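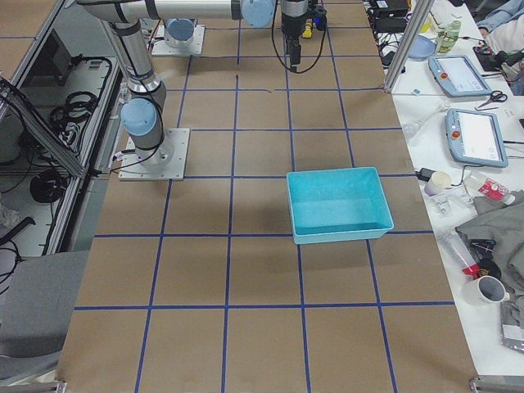 **Why was the worktable covered in kraft paper when the tabletop could have been taped directly?**

Paper can be replaced in one piece. Tape applied to the bare tabletop left adhesive behind when the grid was changed, and cleaning it off took most of a morning each time. With paper, the old grid is rolled up and discarded, and the new one is marked on a fresh sheet.

## Cillness: progress report to the Breathnach Fund

Reporting period: March to June
Site: Nadermont, ground-floor workroom

### 1. Work surface

The large table is in service with its full paper covering. Grid lines are dark blue tape, laid lengthwise and crosswise. An earlier grid in beige tape was abandoned in March for poor contrast against the brown paper.

Cells are roughly square. They are used as location references for bins and items, and small differences in cell size have no effect on the records. The tape is laid by hand against a straightedge. Corners are checked at the start of each working day, and any lifted tape is pressed down or replaced.

The current paper weighs 200 grams per square meter. The lighter grade bought under the first order wrinkled under the bins and tore at the tape edges. The remaining stock of that grade has been moved to packing use.

### 2. Bins

Endimo delivered 28 plastic bins in April. All were accepted except two with warped rims, which were returned and credited. The turquoise color was chosen because it is easy to tell apart from both the paper and the tape.

The bins are shallow, with slanted walls. Items can be reached without tipping the bin, but tall items stand above the rim and tend to fall outward. Tall items are now recorded as a separate group.

A bin can be set down within one cell or across a line. Both positions are allowed. If a bin covers parts of two cells, the record lists both, with the cell nearer the front of the table first. The written procedure was unclear on this until May, and earlier records have been corrected to match.

### 3. Placement records

The log held 803 placements at the end of the period. Each entry gives the starting cell, the finishing cell, the item group and the bin position. Entries without a finishing cell have been kept but are left out of the totals.

The most frequent recording error is reversal of row and column. Row letters will be added along the long edge of the paper at the next change.

### 4. Side table

The white side table is used for equipment and general items. It has become overcrowded, and items waiting to be placed are getting mixed with items already recorded. Shelving has been priced and can be covered from the existing furniture line. No change to the budget total is requested.

### 5. Next period

- Replace the paper and re-lay the grid in July.
- Clear the side table and mark off a fixed area for items waiting to be placed.
- Obtain one sample of a deeper bin from Endimo for the tall item group.
- Send the corrected log to Breathnach with the next claim.

The paper order for the July change has been placed. Delivery to Nadermont is still to be confirmed.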